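3.2 Surface wear in shared work areas

We compared oiled and lacquered softwood tops over 18 months in the Lahlou building. Each top was rubbed for 200 cycles before use (Figure 2).

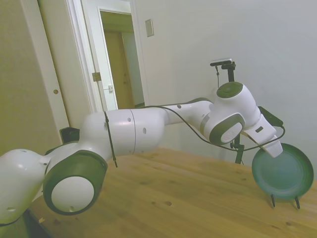
Figure 2. Work area with table.

Oiled tops darkened sooner than lacquered ones. Scratches were harder to score on wood with visible grain, such as the pale, streaked table in Figure 2, so two raters (Casado and Lozano) scored every top separately. Where they differed by more than one grade, Herrero gave a third score.

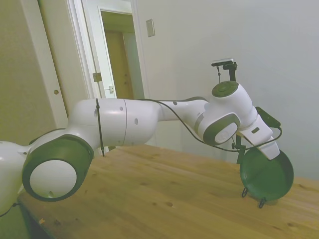
Gloss was read at 38 points per top and averaged. Readings near the edges were lower for both finishes, and we kept them in the average. Tops were wiped with water only in February, when the cleaning contract with Plikance lapsed. 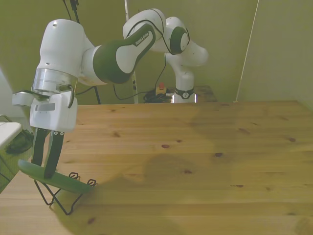 3.3 Cleaning agents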